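Ticket: grasp-eval / depth holes on blue totes
Status: reopened (again)
Component: Druken pose estimator, head camera input
Priority: medium, was low, was high

Thursday, 09:10
Rerunning the Oltach baseline from scratch. The draft says 100 trials per condition and we have 142, which would be lovely if 13 of them hadn't been logged under the wrong condition. Moved them. Old totals in the results table are now wrong, please don't quote them.

10:25
Failure mode same as before. The estimator finds the tote, is very confident about it, and puts the rim about 4 cm too low. As far as I can tell it is locking on to the horizontal rib on the side wall and calling that the top. Confidence score for this is higher than for the correct answers, so filtering on confidence makes the results worse. I did try.
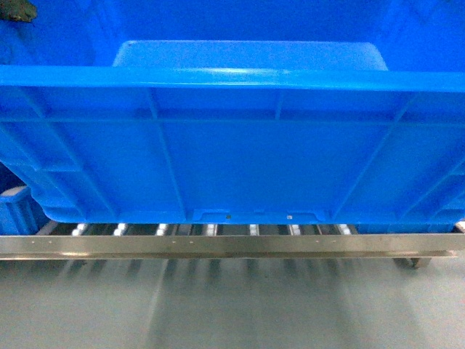

11:40
Tried the Petotov mask on the depth channel. It throws out anything too shiny, and between the rim highlight, the rollers and the steel rail that leaves it with very little to work on. It also kept the floor reflections, which it seems to like. Reverted.

13:05
Switched to the Jääskeläinen edge prior: take all parallel horizontal edges on the front wall, keep the highest one that has a cavity behind it. Crude, and two pages shorter than our own method section. Rim error gone on every replayed log where the tote is alone in view.

14:30
Still fails with a second tote close by. The prior joins the two rims and reports one very long tote, slightly bent.

15:15
Split edges on height step before fitting. Better – not fixed. Leaving the ticket open and the old branch where it is.

To do:
rerun full set with split edges
correct the trial count in the draft
rename "robust" in the title, or earn it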